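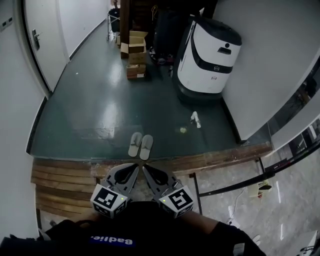
1. What we set out to do

Our project asked whether a small group of students could gather enough good examples of a tidying task to train a robot arm to repeat it. The task was picking up a pair of slippers and setting them down side by side, heels to the step. We chose it because slippers are soft, they come in twos, and each one can land in many positions.

The arm itself belongs to the Livton lab and was not used for collecting. All examples were made by people holding a gripper in each hand. Each gripper has a cube on the back with printed black-and-white patterns, which the software uses to work out where the hand is. There is also a camera on each gripper and one on the head, so every example has three views of the same movement. We named the project Gisine, after the folder the first files were saved in.

2. The space

We worked on the raised floor at the end of the corridor in the Wendt building. The green floor is glossy and throws back the ceiling lights, and we expected this to be a problem. We kept it anyway. A learning system that has only seen a matte floor will likely do badly on a shiny one, and most of the floors in the building are shiny.

We left the other things in the corridor where they were. The stack of cardboard boxes, the white service robot and the cart at the far end show up in a lot of the recordings. In the first plan we wanted to hang a plain sheet behind the work area, but our advisor at Gitberg College asked us to try without it.

3. How a recording was made

One person wore the head camera and held both grippers. A second person sat at the laptop, started and stopped the recording, and wrote down a label. Before each example the second person moved the slippers to a new starting position from a printed list. The list had 22 positions, including some with one slipper upside down.

The person with the grippers began each time with the tips close together over the edge of the step. This gave every file the same starting point and made it easier to line up the three views later. After that there were only two rules: keep both cubes facing the ceiling as much as possible, and do not stop halfway to think. If somebody hesitated, the example was marked and done again.

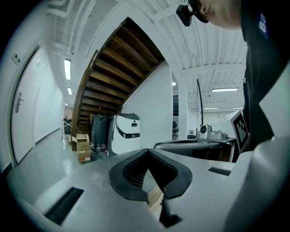 The views from the gripper cameras took more getting used to than the head view. The lens is very wide, so door frames and walls bend, and the finger pad takes up the middle of the picture the whole time. When the wearer leans over, part of the head and shoulder comes into view at the side. We first thought these recordings would have to be thrown out. After talking it over we kept them, as long as the pad and whatever it was holding could be seen clearly.

4. What we ended up with

We kept 74 examples. Another 7 were dropped, most of them for lost tracking when a wrist turned too far and the cube pointed at the floor. Two of the starting positions gave us far more trouble than the rest, both with the slippers pushed up against the wall.

We trained a first model in May on the head view only. It learned to reach for the nearer slipper but often closed the grippers too early. Adding the gripper views helped with the closing. It did not help with upside-down slippers, and we think the reason is that we have too few examples of them.

5. What we would change

The labels should be picked from a menu. We typed ours by hand and spent a full afternoon fixing spelling. We would also switch roles more often, as arms get tired and the movements become slower and lower toward the end of a session. The next group should record more of the hard starting positions early on, while everyone is fresh, and leave the easy ones for later.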